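I told myself no new card supplies until September. Then the old binder gave out (the spine, where the rings bolt on) and spilled most of a page of mid-nineties point guards across the floor of my car, so here we are with a review. The binder in question is the Jullo zip binder, the 12-pocket one, and I've had it long enough now to have some opinions.

First off, if you've only ever used 9-pocket pages, the 12-pocket size is going to feel huge. It's four across and three down, and the whole thing is wider than my lap. It doesn't fit on the shelf where all my other binders live, so it's been sleeping sideways on top of the printer. I knew that going in. I wanted it anyway, because my favorite thing in the world is a team set that fits on one page, and most of the team sets I chase from the nineties run to 12 cards or fewer. With nine pockets you always get those three sad leftovers on the next page. With this one, you open it up and there's the whole roster looking back at you, coach card and all!

The pages are side-loading, which I was on the fence about. Top loaders (the pockets, I mean, as opposed to the hard plastic things) are easier to fill but the cards creep out if you carry the binder upside down, and I always carry the binder upside down. The Jullo pockets open toward the spine and they're snug. Maybe a little too snug for the first couple of weeks. I bent the tiniest corner on a 1996 rookie insert that was never going to be worth more than a sandwich, and I still said a word my kids aren't supposed to hear. After that I started putting everything in penny sleeves first and going in slow, thumb on the bottom edge.

Speaking of sleeves — not all of them fit. My regular Buvora sleeves go in fine. The Mavromatis ones, which I like better because they're so clear, are a hair wider and they bunch up at the seam. You can force it, and I did for one page, and that page now has a wave in it. So check what you've got before you buy, or buy the binder and resign yourself to re-sleeving a few hundred cards on a Saturday night like I did. I put an old playoff game on and got through all of the Pacific Division.

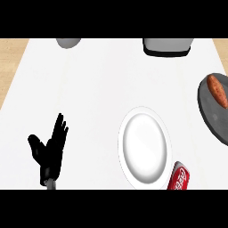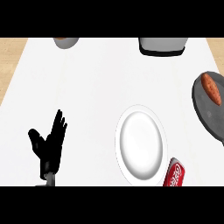
The zipper is the part I was most worried about. I had a zip binder from another company a while back and the pull came off in my hand in the parking lot of a card show, with the thing half open and rain coming. This one runs all the way around three sides, goes smoothly, and has a chunky pull you can find without looking. It does catch a bit at the lower corner if the binder's really full. I've learned to hold the cover down with my elbow when I go around the bend. Not elegant, but it closes.

The cover is the usual fake leather. I got the dark green, and it's a nice green, kind of a library green. It picks up fingerprints and it smelled like a pool toy for about a week. Elias Geagea, who I trade with at the monthly show, got the black one and says his never smelled at all, so maybe I got one fresh off the boat. He also says his has more room between the pages than mine does. We put them side by side and I couldn't see any difference, but he's sticking to his story.

Now for the complaint. The pages are sewn in. You can't add any, you can't take any out, and you can't move them around. If you're the kind of collector who finishes a set and files it and never touches it again, great, you'll love it. I am the kind who decides at eleven at night that the Sonics ought to come before the Suns by year and then by player, and with a fixed-page binder that means unloading and reloading the whole section by hand. Snug side-loading pockets are no fun for that. I've done it twice already. My fingertips were actually sore.

I asked Flurina Bachmann what she uses for her hockey, and she swears by the Surnimness ring binder with loose pages, so I borrowed it for a weekend to compare. It's a very good binder. The rings are D-shaped, so the pages stack flat and don't get that curve near the spine, and you can shuffle things any way you please. But it doesn't zip, it's heavier, and once you've bought the pages separately you've spent close to double. The pages she's got are also the slightly cloudy kind, and for anything with foil or that great rainbow finish from the late nineties, I want to see the shine. The Jullo pages are really clear. I tilted my one good refractor under the kitchen light and it looked as good in the pocket as it does out of it.

The black backing behind each pocket is a plus too, mostly. White-bordered cards pop like crazy. The downside is you can't see the card backs, so if you like to read the stats and the goofy little bios, you'll be pulling cards out to do it. I like to read the goofy little bios. There's one on a bench guy from Sacramento that's entirely about his love of fishing, and I hate that it's now facing a wall. I may give him his own top loader and keep him on the desk.

As for how it travels, I've taken it to two shows, and it's been under a folding chair, in the trunk, and on my knees on a very bouncy bus. Nothing slid out. The elastic strap they include in the box is useless, so toss it or use it on something else.

Would I buy another? I already have, in blue, for the Eastern Conference. It's on top of the printer with the first one, and at some point I'm going to have to print something.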